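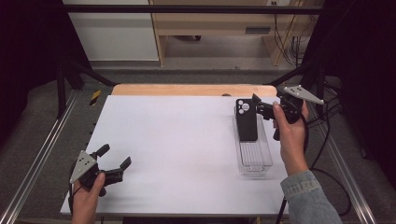 Packing bench, session in progress: a phone case in a clear plastic container, one gripper in each hand.

Call for participants: everyday packing and tidying tasks
Posted Apr 14, 2018

Can a machine pack a small parcel, fold a tea towel or put the cutlery in the right drawer? At Skarnis we think the answer today is "sometimes, and slowly". We would like to know more exactly where the difficulty is, and for this we need people who do such chores without thinking about them.

The Rornilex study is looking for 37 adults to work with hand-held grippers at our lab in Skustach. You will do small jobs from the shop floor and from the home, using the grippers in place of your fingers. The recordings are later compared with attempts of a robot at the same jobs.

Who can apply
You are 18 or older and can stand at a bench for one hour, with breaks. Both left-handed and right-handed persons are welcome. Experience in retail, warehouse or cleaning work is an advantage, but it is not required. Please tell us if you have pain in the wrist or the shoulder.

What we offer
Each participant comes for four sessions and receives $242 in total, paid after the last one. If you must stop earlier, you are paid for the sessions you have done. Parking is free behind the building.

How to apply
Write a short message to the Awasthi participant desk, room 172, or leave it at the front counter. Please mention your usual work and which mornings suit you. Sessions run until the end of August.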